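Autumn walk-round, the Lodau holiday let
My checklist, with comments as I went along

I do this every September before the winter bookings start, and this year I'm typing it up properly so Bernadette Pruitt can do the spring one without ringing me every ten minutes (she's welcome to ring, mind!). The house went up in 1825 and hardly a wall in it is straight, so don't panic about every wonky line.

1. Smoke alarms: OK
Pressed the button on each one, all nice and loud. The landing one had a cobweb right across the grille, so give them a quick hoover while you're up the steps.

2. Floors and trip hazards: OK, keep an eye
Rug gripper by the back door has gone curly and wants replacing. For hard floors I look for anything you can catch a toe on. Fine dark lines wandering all over a speckled grey surface don't bother me on their own; a raised edge does. Run your foot over it in socks, best test there is.

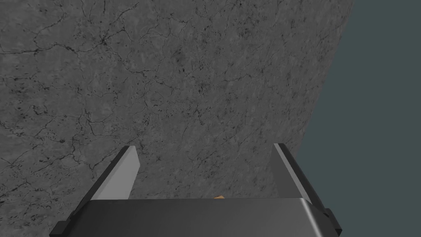 3. Stairs and handrail: NEEDS DOING
Handrail wobbles at the top bracket. I've tightened it twice now and the screw just spins, so it wants a plug and a longer screw. Hekach, the joiner, is coming to look and I've asked him to do the loft hatch while he's here.

4. Hot water: OK
Kitchen tap ran for 2 minutes before it got properly hot, same as last year. Bathroom was quicker. Please do run the little basin under the stairs as well, it hardly gets used.
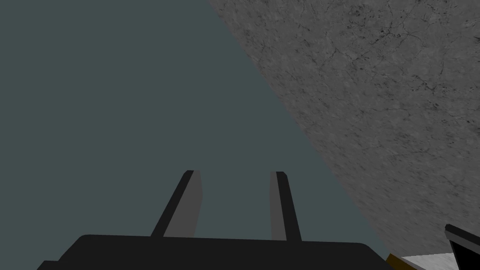

Page last changed: September, 4.20 pm

5. Windows: OK
All the restrictors catch. The back bedroom one sticks and you have to lift as you push, and I keep meaning to put a note on it.

6. Bedroom furniture: OK
Open every drawer, all the way, and see if the thing tips. Little nightstands are worse than you'd think! Check the handles too, they work loose.
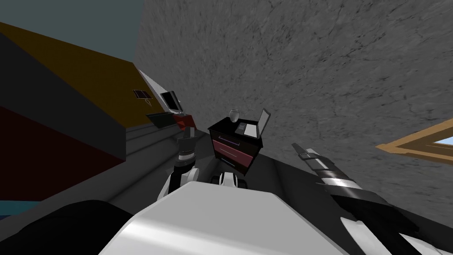 Small black nightstand, drawers in deep pink and red.

7. Electrics: PARTLY DONE
Mahmoud did the sockets and the fuse board and he's happy with both. The outside light is still flickering. I've ordered a new fitting from Savivora, allow 20 days.

8. Outside steps and gutters: NEEDS DOING
Moss on the bottom step again, so out with the stiff brush. Gutters are full at the chimney end.
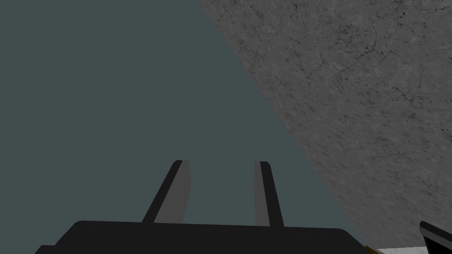 Plain blue-green grey beside the speckled grey, with its fine dark lines.

9. First aid box: OK
Plasters topped up, eye wash replaced. Someone's had the scissors.

Still to do: handrail, outside light, moss, gutters, scissors.

Contact: use the form on the bookings page | © Lodau Holiday Let | Back to top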